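Galleries > Rooms > Bedrooms > Sorting and storage

Small bedroom, bed-top sorting

10/2/21, posted by the Brenau Flats page

The bedrooms in the Naltetti block are small, and most of them have no floor space once the bed is in. When a shelf or a cupboard has to be cleared, the bed ends up as the table. We did one room in February and kept a list as we went. It came to 194 items, counting each pen and hair clip as one, and took two evenings.

Make the bed first. A flat sheet pulled tight keeps jars upright and stops small things rolling into the folds.

Stand the tall things at the wall end. Fans, boards and jars with lids go there, with the soft toys between them so the glass doesn't knock.

Put the open basket in the middle where you can reach it from both sides. Fabric ones weigh very little and won't mark the sheet. Chargers and other cables go in first, coiled, and anything that needs a home in another room goes in last.

Fans are awkward to store. Wipe the grille with a damp cloth, let it dry and wind the cord loosely. We put ours away in its old box, but a pillowcase tied at the neck keeps the dust off just as well.

Of the things on the list, 11 went to the Fülöp charity shop and a few were thrown out. The rest went back on the shelf or into baskets under the bed. The Pluseritz market has fabric baskets on the household stall if you need more.

Comments (3)

marrowfat: We have the same problem with floor space. I use the ironing board for the small bits and leave the bed for the big ones, otherwise I can't go to bed until it's finished.

stairwell_b: Label the cables before they go in the basket. I had to try every charger I own last winter to find the one for the radio.

Tilly's mum: My daughter would not let me put any of the soft toys under the bed. They have the windowsill now and the books went under instead. Good idea about the pillowcase, mine has been in a bin bag and it splits every year.

Fan, a lidded jar and container, a purple soft toy with a yellow bow and the cartoon-print basket, all up on the bed. 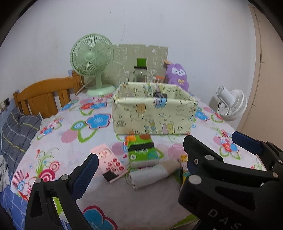 How do you clean a fabric storage basket that has stiff sides?

Empty it, shake out the dust and go over the inside with the brush end of the vacuum cleaner. Sponge any marks with a little washing-up liquid in cool water, then leave it open to dry away from the radiator. Keep it out of the washing machine unless the label allows it, as card in the sides will go soft and won't recover its shape.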